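Cutting back on soda, month two

I stopped buying soda by the case in June. I had been drinking two or three a day for years, mostly at my desk, and I wanted to see what would happen if it just wasn't in the house.

The first week was bad. I had a headache every afternoon until I worked out that I was missing the caffeine more than the sugar. A cup of black tea at 10 fixed most of that. I still don't like tea much, but it does the job.

The harder part was the habit. I would get up from the desk, walk to the fridge, open it and stand there. So I started keeping other drinks on the top shelf where the cans used to be. Cold water with lemon was fine for a few days and then I got tired of it. Likberg makes a plain seltzer that I like, and the corner store sells it in packs of 6. The Nuchit iced tea is good too, but I read the label and it has nearly as much sugar as what I gave up, so that one is for weekends.

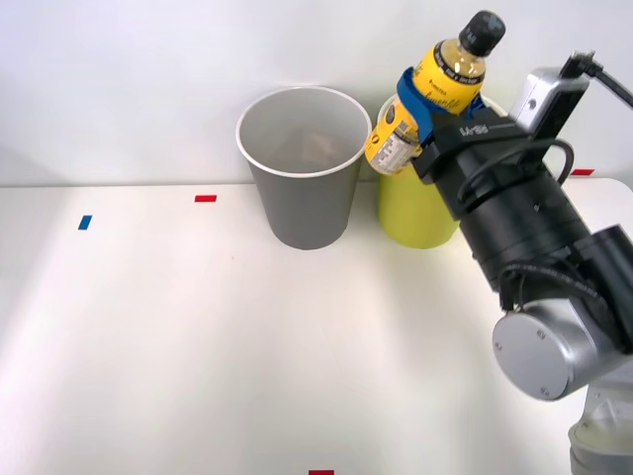

Money was a surprise. I went back through my receipts and I had been spending about 400 dollars a year on soda, and that leaves out anything I bought at gas stations. The seltzer costs less, though not by a lot. If I drank tap water all day I would save nearly all of it, and maybe I'll get there.

I haven't quit completely. When we drove up to Skanelley for the weekend I had a root beer with dinner on Friday and another one the next day. Both tasted sweeter than I remembered — I left half of the second one. A year ago I would have finished it and ordered a refill.

I sleep a little better now. My weight is the same. My dentist appointment is in the fall, and I'll post again after that. Before then I want to try making ginger syrup at home, so if you have a recipe that isn't mostly sugar, leave it in the comments.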